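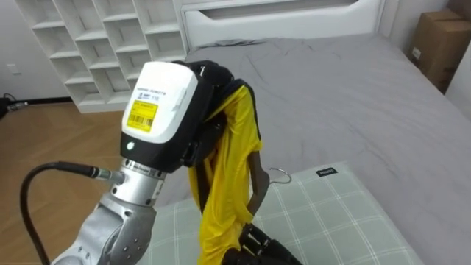 Bright yellow: the hardest colour to keep.

Print this thread | E-mail to a friend | 291 shares

Yellow clothes going dull on the line

saltbush_lane
We moved out to Grollgate in September and since then everything yellow we own has gone off. My daughter's netball top was lemon when we got it and now it's more like old custard. Whites are fine, navy is fine, the reds have faded a bit. I wash cold on normal with Kälin liquid, half a cap, and hang out in the morning. Bore water for the garden but the house is on town supply. Is it the sun, the water or the machine? The club is Borkside and they only order tops once a year so I can't just get another.

trackside
Sun. You've gone from wherever you were to a place with no shade and the line facing north. Turn everything inside out and bring it in as soon as it's dry. Don't leave it there till you get home from work.

minty_peg
Inside out, yes, but I don't reckon it's only sun if the whites are fine and the yellow has gone custard. Fading makes it paler. Custard sounds like build-up or iron in the water. Have a look inside your toilet cistern. If it's brown in there you've got your answer.

saltbush_lane
Cistern is a bit brown at the waterline. The house is old though.

trackside
Every cistern is brown at the waterline. I've replaced plenty of them.

minty_peg
Not every one. Mine isn't and I'm on tank. Town supply out that way comes through old mains and when they flush them you get a day of rusty water. If you put a load on that day it goes straight into the clothes, and yellow shows it before navy ever will. I'd expect it on the whites too but if she's using a whitener on those it might be hidden.

saltbush_lane
I do put a scoop of Vomness in with the whites. Never with colours, the tub says not to.

dryzone842
Don't put it in with the yellows then. Whatever the tub says, go by that.

What's the top made of? If it's polyester it shouldn't fade that quick. Cotton will. Also half a cap might be too much if your water is soft. We had the same trouble with the kids' sport gear and it was leftover detergent, it sort of greys everything and the bright stuff looks worst. I ran two rinses with no product and you could see suds in the first one.

saltbush_lane
Label says 100% polyester. There's a cotton t-shirt that's gone the same way though, and a pillowcase.

dryzone842
If they've all gone the same way it's something in the wash. Do the extra rinse, costs you nothing but water.

trackside
Costs you water, and out there that's not nothing. I'd shift the line before I started running loads twice. We put shade cloth over ours 12 years ago and I've got work shirts from then that are still orange.

minty_peg
Work shirts are made to stay orange, that's the whole job of them. It's not the same dye as a kids' netball top.

trackside
Fair enough, but the t-shirts under the cloth have lasted as well.

old_copper
I ran a laundry for a caravan park for a long time, so for what it's worth. Yellow is a light colour and it shows anything you add to it. Grey from lint and soap, brown from iron, pink from someone's sock. We kept the yellow towels in their own basket and washed them first thing, before the dark loads went through the machine. Hot wash on the empty machine once a month. Clean the seal and the filter. Then look at the water, then the sun.

If it is iron, bleach makes it worse. You want a rust remover made for fabric, and try it on the inside hem first. Leave the pillowcase till last as a comparison so you can tell if you're getting anywhere.

saltbush_lane
I cleaned the filter. I'm not going to describe it. The seal was bad too.

dryzone842
Top loader or front?

saltbush_lane
Front. It was here when we moved in.

old_copper
Then nobody knows what's been through it. Run it hot and empty twice before you do anything else.

saltbush_lane
OK. Did two hot ones last night, then the netball top on its own with a quarter cap and an extra rinse, dried inside out in the carport. It's come up better. Not lemon but nearer to it than the pillowcase. So I think it was mostly the machine.

trackside
Or the carport.

minty_peg
Or the rinse. You changed everything at once so you'll never know. Fill a white bucket from the laundry tap next time they flush the mains and look at the colour.

saltbush_lane
Will do. There's meant to be a notice in the letterbox when they do it. I haven't had one yet.

E-mail this thread | Print | 4000 views | 20 replies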